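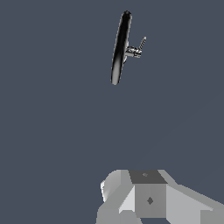 Ticket 261: pressure drops every evening, boiler locks out

Opened by: Mahnaz Ansari
Boiler: Brevlow combi, in the kitchen cupboard
Status: open, waiting on part

Right, I'm writing all this down in one place because I've now explained it to three different people at Dankwa and I keep forgetting which bits I've said. Sorry in advance, it's long!

The boiler was fine all winter. Then the pressure started sagging. I top it up to 1.5 in the morning, it sits there good as gold all day, and by the time I want a shower it's at 0.6 and flashing at me. Press reset, it fires for a minute, then off it goes again. Code on the little screen is 41, which the booklet says is "low system pressure" (thanks, booklet).

What I've tried so far:

Bled every radiator. Got a bit of air out of the back bedroom one and nothing at all from the rest.

Checked under all the valves with kitchen roll. Dry as a bone, apart from the hall one, which had a green crusty ring on it. I nipped that up a quarter turn and it made no difference that I could see.

Looked for damp patches on the ceiling below the bathroom. None. The carpet in the hall smells a bit, but that's been the dog for years. 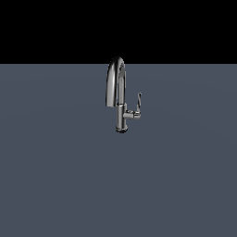
Then my neighbour Mutua suggested turning off the filling loop properly, both ends, in case it was passing and confusing matters. I did that and left it overnight. Pressure still fell, so at least we can cross that off. He also told me to tie a sandwich bag over the end of the copper pipe outside, the one that pokes through the wall, and see if it caught anything. In the morning there was a good eggcupful in it! I was ridiculously pleased with myself.

Reply from Ehsan Shojaei, Dankwa support:
Hi Mahnaz, the bag test is really useful, thank you. Water there means the relief valve is letting by. Often the expansion vessel has lost its charge, so pressure shoots up when the heating's on and the valve lifts. What does the gauge read when it's hot?

Me again: just watched it. Goes right up to 3 and then hangs there. So yes, what you said.

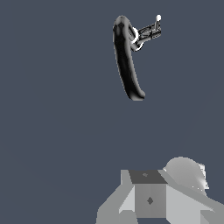

Brevlow, 5 July 2022

Kianoush came out this morning and pumped the vessel back up. It held for an hour and then water came out of the air valve, so the rubber inside has gone. New vessel and new relief valve on order, £420 fitted. Ouch, but I've said yes. He's left the heating side switched off and I've got hot water in the meantime, so please keep this open until the parts turn up.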